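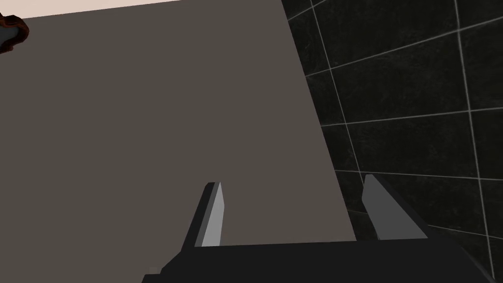

Gripper view in Mevatau, fingers open, just before the planner refuses to move

Planner says my robot is already in collision, but nothing is near it

Posted by Teodor Bielecka, 2023-06-09
Tags: motion planning, depth, voxel map, self-filter, simulation

Hello all! I'm having a brilliant time with a two-armed robot in the Mevatau simulator, and I've got most of a pick-up routine working, but I've hit a wall with collision checking and would love some help.

The setup: one depth camera that looks out past the gripper, plus one up on the robot that sees both arms. Depth from both goes into a single voxel map, 10 mm cells, and the planner checks every arm position against that map. The kitchen is the Motonstead scene that comes with the simulator. I haven't changed anything in it.

With only the upper camera feeding the map, planning is lovely. Paths come back quickly and they look sensible. The trouble is that the worktop comes out lumpy from up there, and I want the close view to tidy up the edges before I reach for anything.

As soon as I switch on the gripper camera, I get this:

start state invalid: right_finger_b in contact with map
planning aborted

The map at that moment has 3,351 occupied cells. I coloured the ones that touch the robot and they make a neat little slab in exactly the place where one finger is. So the robot is bumping into itself, as far as I can tell. I do have a self-filter running (the Górecki one, default settings) and it's meant to cut the robot out of the depth picture before anything reaches the map.

What I've tried so far:

Growing the filter padding from 5 mm to 29 mm. The error goes away! But now it also eats anything I'm about to grasp, so the hand closes on something the map no longer knows about.

Cropping the bottom of the depth picture. Works with the arm in one position and loses a lot of good worktop. The fingers stick up well past the body of the gripper, so a crop that covers them takes most of the useful part with it.

Restarting everything. Twice. You never know.

The odd part is that it's only ever finger_b. Finger_a is always fine. And if I close the gripper before planning, the error disappears completely with 5 mm padding. Open it and it's back.

Is this a filter bug, or have I set something up wrongly? Planning with a closed gripper and opening it at the last moment feels like cheating.

tinpot_rover

Just switch off collision checking between the fingers and the map. There's a list of allowed contacts in the planner settings, add both fingers against "map" and you're done. I've run mine like that for ages and it's been great.

Comments

Teodor Bielecka: Thanks for the quick reply! I did try it and yes, the error goes. It then planned a path with the fingertips straight through the worktop, so I'd like to keep the checks on if I can.

tinpot_rover: Fair enough, mine only reaches for things in mid-air.

ostler_m: Please don't do this on real hardware. If you need it for the final few centimetres of a grasp, allow the contact for that one motion and take it away again afterwards.

brackenfoot

Oh, I love this one, I've had the very same slab of cells in the very same place. You've given the answer away in your last bit: only finger_b, and only when open. Your filter thinks that finger is closed.

A self-filter of this sort takes the robot model, works out where every part should be from the joint readings, and draws that model from the camera's point of view. Any depth pixel that lands on the drawn robot is thrown away. It's a lovely simple idea and it works well, as long as the model is in the same pose as the robot.

On a parallel gripper there's usually one driven finger, and the other is declared in the model file as a mimic joint, meaning "do whatever finger_a does". Plenty of programs understand mimic joints. Plenty of others quietly skip them and leave the joint at zero. If the simulator publishes a reading only for finger_a, then the filter draws finger_a where it should be and finger_b fully closed. The real depth of finger_b sails past the mask, goes into the map, and the planner (which does understand mimic joints) puts the finger exactly on top of those cells. Start state invalid!

It explains the closed gripper as well. At zero opening, the wrong pose and the right pose are the same.

To check it:

1. Open the gripper and hold the arm still.
2. Print the joint names the filter receives. Not the ones in the model file, the ones arriving in the message.
3. Save the filter's mask as a picture and lay it over the depth picture. If I'm right, you'll see one finger neatly covered, a second finger-shaped patch beside it covering nothing, and a bare finger over to the side.

The fix is to get a reading for finger_b into that message. Either tell the simulator's joint publisher to include mimic joints (in my copy it's a tick box, off by default), or run a tiny relay that reads finger_a, applies the multiplier and offset from the model file and publishes both. Mind the sign! Some models have the second finger's axis flipped so the multiplier is 1, others keep the axis and use -1. Get it backwards and the drawn finger will slide through its twin.

Then put the padding back to 5 mm. You may even get away with less in simulation, where the camera pose is exact.

One more thing, and please don't skip it: clear the map after you fix the filter. Bad cells stay until a later ray passes through them, and cells sitting inside a finger never get a ray through them while the arm is still. I lost an entire afternoon to this. The fix was right, the map was old.

Comments

Teodor Bielecka: You are a star. The message has finger_a and no finger_b on either hand. Overlay looks just as you said, one finger masked and a patch next to it masking thin air. Off to find the tick box.

ostler_m: Agree with all of it. I'd only add that it's worth asking the filter to complain when a moving joint in the model has no reading. Ours now refuses to start, which has saved us from this twice.

brackenfoot: That should be the default everywhere.

Update from Teodor Bielecka

It works! The tick box was there, I cleared the map, and the planner starts happily with the gripper wide open and 5 mm padding. The leftover cells near the hand went from 203 to none at all. The worktop looks so much better with both cameras on it.

I do have a smaller leftover problem, and I'm putting it here as it seems related. When the arms swing, the upper camera now leaves a thin trail of cells in the air behind the forearm. They fade after a moment, but if I plan in that moment the path takes a silly detour around nothing. With the arms still there's no trail. The finger readings are fine on both sides, I checked. This is the kind of view that camera gets, with a fair bit of robot in it:
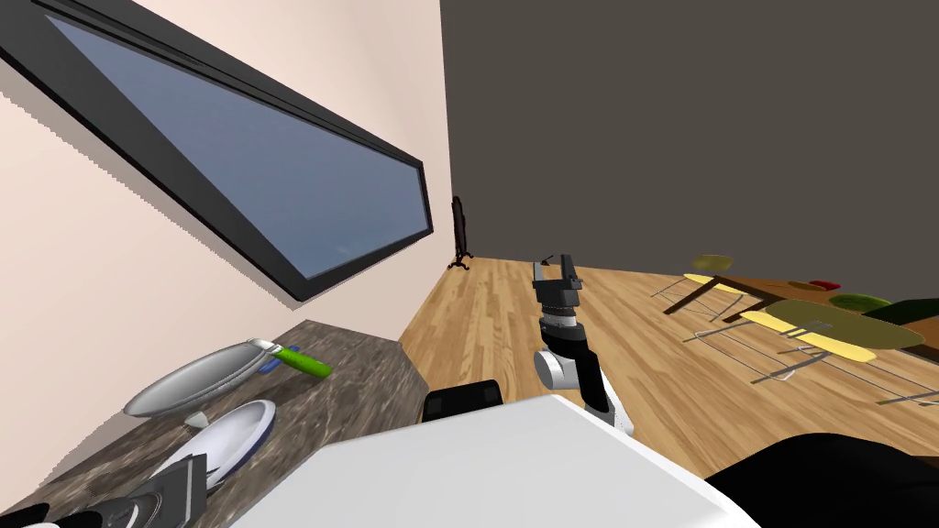
brackenfoot: Trails that only show up in motion are nearly always timing. The filter has to draw the robot as it was when the depth picture was taken, and I'd bet it's using the newest joint reading instead. Look at the stamp on the depth message and the stamp on the joint message the filter used for it. If they differ by more than one control step, there's your trail.

Teodor Bielecka: They differ, and by a lot more on the upper camera. That one runs at a higher resolution, so I suppose it arrives later?

brackenfoot: Yes, very likely. Keep a short buffer of joint readings and look up the pose at the picture's own time, blending between the two nearest readings. There's a setting for it in the Górecki filter, though you have to give it a buffer length or it does nothing. Half a second is plenty.

ostler_m

Adding a separate answer for anyone who finds this with a trail and no finger trouble.

Timing is the first thing to look at, as above. The second is the clock. In a simulator there are two, the simulated one and the computer's own, and if a single program stamps its messages with the wrong one then no buffer will help. Stamps from the computer's clock are huge numbers next to simulated ones, so they're easy to spot once you print them. Put every program on simulated time, including the little relay scripts people write in a hurry. Those are the ones that get forgotten.

The third is how the map forgets. A voxel map usually needs several "empty" looks to clear a cell that has had several "full" ones. If a forearm lingers in one place for a second with a poor mask, those cells fill up solidly and take a while to wear away. Lowering the upper limit on cell confidence makes the map quicker to let go. Don't go too far, or thin things such as table legs will flicker in and out.

I would also skip the map update from the gripper camera while that arm is moving fast. You rarely need the close view until you slow down, and it takes a fair load off the computer.

Comments

Teodor Bielecka: Buffer set, trail gone on the left arm and nearly gone on the right. My relay script was on the wrong clock, guilty as charged. Trying the confidence limit next.

hedetberg_hobby: Does the tick box apply to grippers with three fingers? Mine has two mimic joints hanging off one motor.

brackenfoot: It should, it goes through every mimic joint in the model. Chained ones, where a mimic follows another mimic, didn't work when I tried in May. Point them both at the driven joint.

hedetberg_hobby: Mine are chained. Thanks, will change them tonight.

Viewed 565 times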